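Kitchen & Pantry > Beans, Grains & Leftovers
Last updated in August
112 shares | 14 comments

Small Red Beans and the Plain Old Microwave

I love small red beans. I love them in rice, in soup, mashed on toast with a fried egg, and cold out of the container at 11 at night with hot sauce. What I used to hate was reheating them. They'd pop, they'd dry out, the ones on the edge turned to little pebbles and the ones in the middle were still fridge-cold. So I spent a good part of the summer getting this right, with help from some very opinionated readers, and I'm thrilled with where it ended up!

Cooking a batch first

I soak mine overnight in plenty of salted water. Marites Mangubat wrote in to tell me she never soaks and hers come out fine, and I tried it her way twice. She's right, they do, but they took a good deal longer and more of the skins split on me. If you have the time, soak. If you forgot, go ahead and cook them anyway.

Drain, cover with fresh water by a couple of inches, and boil hard for at least 10 minutes before you turn the heat down. Please don't skip the hard boil with red beans of any kind. It takes care of the stuff in them that can upset your stomach, and a slow cooker on low won't do it. After that, simmer until you can squash one against the roof of your mouth with your tongue. Mine usually need another 40 minutes, though I've had an old bag that took over 80 and was still a bit chalky.

Leave them in their cooking water as they cool, but don't let the pot sit out all evening. I split the batch into shallow containers, spoon in enough liquid to cover, and get them in the fridge. Three or four days is my limit. The rest goes in the freezer, flat in bags (label them, you will not remember).

Reheating on a plate

Go wide and shallow. A deep bowl heats unevenly, and a round plate with a bit of a rim is better than I ever expected. Spread the beans out and push them away from the center so you have a thin spot, or even a bare one, in the middle. Food on the outside of a turntable generally heats faster than food in the middle, so the ring shape helps a lot.

Then add liquid! Two tablespoons of the cooking water for a single serving, or plain water if you've used it all up. Cover loosely with another plate turned upside down, or a damp paper towel. Leave a gap for steam.

Use medium power. If your microwave has knobs instead of a keypad, one of them is almost certainly the power and the other the timer, and mine lived on full power for years before I touched the first one. Give it a minute and a half on medium, stir, then another minute. Stir again and check the middle. They should be steaming all the way through. Let them stand for 2 minutes with the cover on, and they'll plump back up a little.

Short times are tricky on a dial, by the way. Urho Heinonen's trick is to turn it well past the time you want and then bring it back, and it does seem to be more accurate on my old one too.

Dry beans in the microwave

A few of you asked if you can warm dry beans to use as a heat pack. You can, in a cotton bag with nothing metal on it, but keep it short, 30 seconds at a time, and feel it between rounds. Don't walk off. They can scorch, and the smell hangs around for days. Once beans have been used that way they're no good for eating, so keep that bag well away from the pantry.

Keeping the thing clean

Beans spit. Wipe the turntable while it's still a little warm and you'll be done in seconds. For the dried-on spots, heat a cup of water with a slice of lemon and a wooden spoon in it for 3 minutes, leave the door shut for 5 more, and the whole inside wipes down with a cloth. Take the turntable out and wash it in the sink, and get the ring and rollers underneath while you're at it. Crumbs under there are usually why it clunks!

Prop the door open for a bit afterward so the inside dries. Swing it all the way, and make sure you've left room on the hinge side when you choose a spot for the oven. I had mine jammed against a wall for ages and could only get a dinner plate in at a tilt, which with beans is a disaster. I'd also keep the top and back clear if your manual asks for space around the vents.

Next up is red bean soup, the sweet kind, with Hertta Rantala's orange peel in it. I made it on Saturday and there's none left.

Filed under: beans, microwave, leftovers, cleaning
14 comments

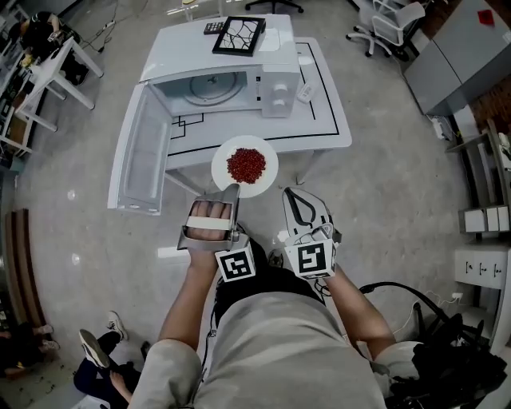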